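Project Report: A Table-Clearing Arm Built in a Shared Workshop

Rajkumari Pathak
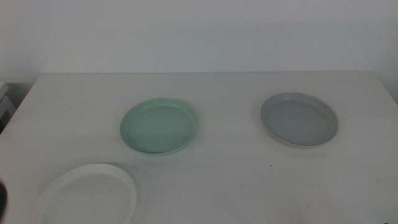 Figure 1. Workspace with green, grey and white plates, from the fixed camera.

1. Summary

The project set out to build a small robot arm that could find plates on a table, pick them up by the rim and stack them. The arm, its base and the gripper fingers were made in the Prermont shared workshop, using the laser cutter, the pillar drill and two 3D printers. The finished system stacks plates on a clear table with a success rate of 63 in 100 trials. Most failures were caused by errors in locating the plate and not by the arm itself.

2. Aim and limits

The aim was fixed in June and was not changed afterwards. The arm had to pick up one plate at a time from a flat surface and place it on a marked spot, with no help from the operator once the run had started. Cups, cutlery and plates with food on them were left out. The plates could be anywhere within reach of the arm but were not allowed to overlap at the start of a run.

3. Build

3.1 Arm and base

The arm has five joints driven by hobby servos. The links were cut from aluminium bar and drilled in the workshop. The first base was printed and flexed when the arm was at full reach, which moved the gripper sideways at the end of each swing. It was replaced by a steel plate clamped to the table edge. The clamp pads were faced with rubber to stop them slipping.

The shoulder servo was replaced once. The original part stripped a gear during a test with a weight heavier than any of the plates, and the test was dropped from the plan.

3.2 Gripper

A parallel gripper was chosen over a suction cup. Suction was tried first on the flat inner part of a plate and held well, but the pump was too noisy for the room and the tube caught on the elbow joint. The lower finger of the present gripper is a thin wedge which slides under the rim. The upper finger closes on top and carries a soft pad. The wedge went through four versions. The first three were too thick at the tip and pushed the plate along the table.

Shallow plates with a low rim are harder to grip than bowls, as there is little space beneath the edge. The approach angle was therefore set low, and the last part of the move is made at a quarter of normal speed.

3.3 Control

A control board named Laltex by the group drives the servos and reads the finger switch. The planning program, Jellix, runs on a laptop and sends joint angles to the board over a serial cable. Both were written or assembled for this project. The board layout was based on an earlier student design by Tyagi, with the power section changed to carry a higher current.

4. Finding the plates

The camera is fixed and looks across the table at a shallow angle. Round plates appear as ellipses in this view, so the program fits an ellipse to each edge it finds and converts the centre to table coordinates using a calibration sheet. Calibration is repeated whenever the camera mount is touched.

Colour matters a good deal. The green plate in Figure 1 separates easily from the tabletop. The grey plate is found from the change in brightness at its rim. The white plate is the hardest case, being close in tone to the table, with only a soft grey shadow marking its outer edge. Its position in Figure 1 adds a second difficulty, as part of the plate lies outside the view and the ellipse has to be fitted to the arc that remains.

Two changes were made to deal with white plates. The threshold for edges was lowered, and short edges which did not lie on a common curve were thrown away. The second step was needed because scuffs and small marks on the table began to be picked up once the threshold came down.

5. Tests

A trial was counted as a success if the plate was lifted, carried and set down on the target without being dropped or touched by hand. Of the 100 trials, 63 passed. The log gives the stage at which each of the others stopped, and faults in locating the plate outnumber faults in gripping it. Slips during the carry were rare after the soft pad was fitted.

Low light made the results worse. Image noise rose and the fitted centre moved from one reading to the next with the plate standing still. Averaging several readings before each move reduced this but made the cycle slower. The mean cycle time is 38 seconds, most of it spent on the slow approach.

6. Further work

The camera should be raised so that the ellipses are closer to circles and the near edge of the table is fully in view. A lamp with a diffuser would cut the noise at little cost. The gripper needs a force reading in place of the single switch, which only reports that the fingers have closed on something. The wedge should be remade in metal, since the printed tip wears and has to be sanded flat between sessions.

The joint offsets, the wiring diagram and the full trial log are kept in the project folder at Prermont.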